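Sedgwick Marsh Bird Monitoring Group
Minutes of the September meeting

Meeting opened at 7:05 p.m. Quorum present. The August minutes were accepted with one correction: the Calis Creek rail survey used the dawn protocol, and the table in item 4 should read accordingly.

1. Marsh wren nest survey
The season summary was tabled. 38 active nests were recorded across the Nirkley and Calis units, all in cattail or hardstem bulrush. Dummy nests were not included in the total. Water depth under the nests was logged at each visit on the Nirkley unit only – the Calis staff gauge was unreadable from June onward and has to be reset before next spring.
Action: field lead to request access for gauge work.

2. Playback protocol for rails
Discussion of call spacing. Sora and Virginia rail detections on the Calis route may include the same birds heard from adjacent points. Proposal to leave 600 feet between points and drop any point that falls on the levee road. Objection raised that this breaks comparison with earlier years. Agreed to run the old and new spacing side by side for one season, on separate mornings, and review.
Motion carried, 2 opposed.

3. Cattail cutting, Nirkley unit
The refuge office has asked for comments on the winter cutting plan. Members support strip cutting on the north side and want the stand along the inlet left alone, as most of the wren nests were there. Cutting should be finished before the end of February. Comment letter to be drafted and circulated by email – replies within 20 days, silence taken as agreement.

4. Data entry
Paper sheets from the June round are still missing for two points. Observers are reminded to enter wind and noise codes at every point, including points with no detections. A blank field is read by the database as missing data and the point is thrown out of the analysis. Species codes should be four letters, capitals.

5. Equipment
Two pairs of chest waders leak at the seam and are to be withdrawn. The playback speaker needs a new charging cable. The spotting scope is on loan to the Vanthorpe hawk watch until the end of October.

6. Any other business
Nest box cleaning on the Sedgwick side will follow the first hard frost. The old boxes with 2-inch holes are to be taken down and not reused. Owl survey sign-up opens next month.

Meeting closed at 8:40 p.m. Next meeting in October, same room.
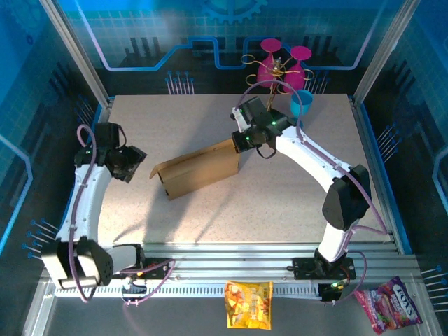
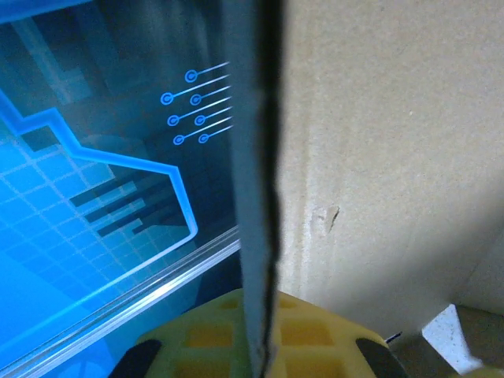 Top: tabletop with two white robot arms. Bottom: glossy screen with a bright blue graphic.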